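Speaker notes - "The Night the Left Arm Let Go"
Ustyna Holovko, Trirside
Slot: 19 minutes plus questions

Slide 1. Title
Say hello, thank the Lomska folks for having us. Get a show of hands: who has had a robot drop something on its own foot? Wait for the laughs. Then straight in, don't do the company history.

Slide 2. What we were doing
Two arms, one table, sorting cutlery into a tray. I love this task! It sounds like a chore and it is full of hard little problems - shiny metal, thin handles, two arms that both want the same bit of air. We had run 900 tries in August and were feeling pretty good about ourselves.

Slide 3. Try 194 of the second batch
Slow down here, this is the story. The left arm was coming down toward the tray. Halfway there it lost torque at the shoulder and fell. No warning on the screen. It hit the rim of the tray and the right arm, which knew nothing about any of this, kept going and swung into it. Both arms pushed against each other for 2 seconds before Tindov hit the stop button. Those were a long 2 seconds. Everybody was fine, one finger pad was torn.
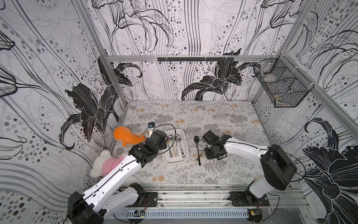
Slide 4. Finding the fault
Our first guess was software, and we lost a whole afternoon to it. The logs were clean right up to the drop. Then Tóth started moving the arm by hand with the power supply on a meter, and at one pose the voltage dipped. Every time! So we went after the cables. Look at the one that loops off the left gripper, over the top edge of the tray. A loop like that can catch, and when it catches it pulls on everything upstream. Ours had worked a power connector loose near the shoulder, just enough to cut out when the arm reached in. (Pause, let people look. Somebody will ask about cable chains, tell them it's coming.)

Slide 5. Why the second arm kept moving
The part I really want them to take home. Each arm had its own fault check and neither one told the other. A dead arm looked the same as a parked arm. Show the diagram, left box, right box, no line between them.

Slide 6. What we changed
Locking connectors at every joint. Slack tied down along the links, with a gentle tug test before each session. One shared heartbeat, so if either arm goes quiet they both stop. And yes, cable chains are on order - we're still arguing about the weight.

Slide 7. Still open
A stopped arm that has lost power still sags. Brakes would fix it, but they cost payload. If anyone in the room has a neat answer, please grab me at the coffee break, I mean it.

Backup slide: voltage plot from Tóth's test. Only show if asked.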